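4. Hand tool: construction and first handling trials

4.1 Finger linkage

The second version of the tool keeps the white housing of the first but replaces the straight jaws with two curved black fingers. Each finger is fixed with round-headed screws so that it can be removed without opening the housing. Version one needed the whole body split for a finger change, and the thread inserts wore out in September after repeated dismantling.

The fingers were drawn by Rüdiger Ruppert in the Nernari workshop and printed solid at the joints. Printing at 30 per cent infill was tried first. Two of those parts cracked at the outer joint during bench loading and the setting was dropped. Finger travel is set by a stop inside the housing, adjusted with a 2 mm key.

4.2 Choice of test piece

Rigid blocks told us little about the fingertips, as almost any tip shape will hold a block. Cloth was chosen for the second round. It folds under the tips, slides out of a loose pinch and hangs differently depending on where it is taken up. The trials were done on a bed, which gives way under the tool in a manner the bench does not. 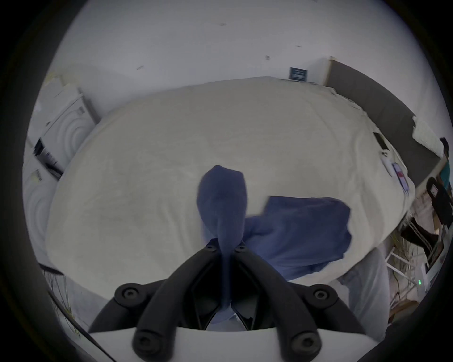
A pinch near an edge gave the most repeatable lift. Taken from the middle, the cloth gathered between the fingers and the tips closed on several layers at once, which loads the linkage unevenly. The left finger of the Palumbo set showed play at the base after 60 lifts and was refitted with a longer screw. No further play was measured.

Lifts were logged by hand in the first session. From the second session on they were taken from the counter in the Plekanow script, which records a lift whenever the fingers close and then reopen. It overcounts if the operator fidgets with the trigger. The total of 328 given in Table 3 has been corrected for this.

4.3 Approach angle
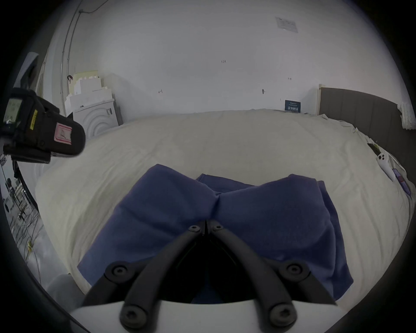
With the fingers pointing straight down, the housing hides the near part of the cloth from the operator. Tilting the tool back improves the view but brings one tip into contact first, and the cloth is then pushed away before the other tip arrives. A shallow tilt was adopted as a compromise — the exact angle was left to the operator and is not reported.

4.4 Two-handed work

Folding cannot be done well with one tool. One corner has to be held while another is moved, and a single gripper drags the whole piece along.

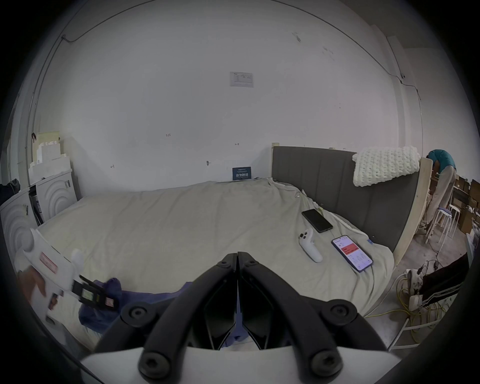 Gudrun Böttcher

The second tool shares its housing drawing with the first. Its trigger spring is softer, as the Fosard springs we had ordered came in two batches of differing stiffness. The mismatch is noticeable after a few minutes and should be put right before any comparison between left and right hands is attempted. Springs from one batch have been set aside.

Remaining work: endurance test of the base screws to 1,000 cycles, new tip pads, revised stop. The drawings in Appendix B are those of 10/20/21 and do not include the longer screw.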